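Jad Kassab has run the evening bread class in Clundadlow for nine years, and he still begins with rye. "People want a white loaf," he says. "I give them rye because it doesn't need much kneading."

His starter came from Pichit Sriwong, who baked at Granström until it closed in June.

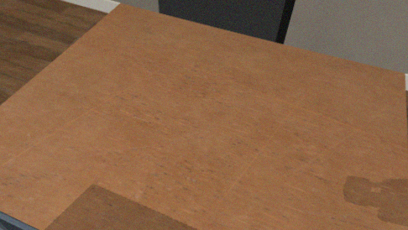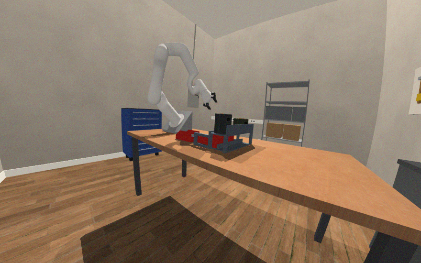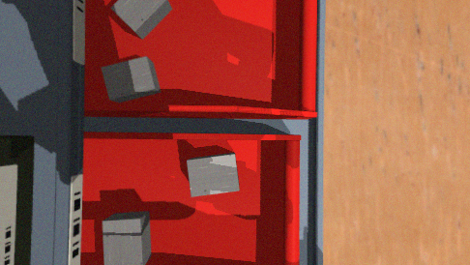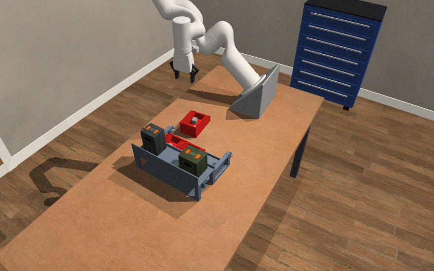 Kassab feeds it every morning before work. "Equal flour and water, and 30 grams of the old stuff. I forgot it for five days once and it came back."

He won't sell his loaves. "I'd have to get up at three. I did that at Viltau and I didn't like it."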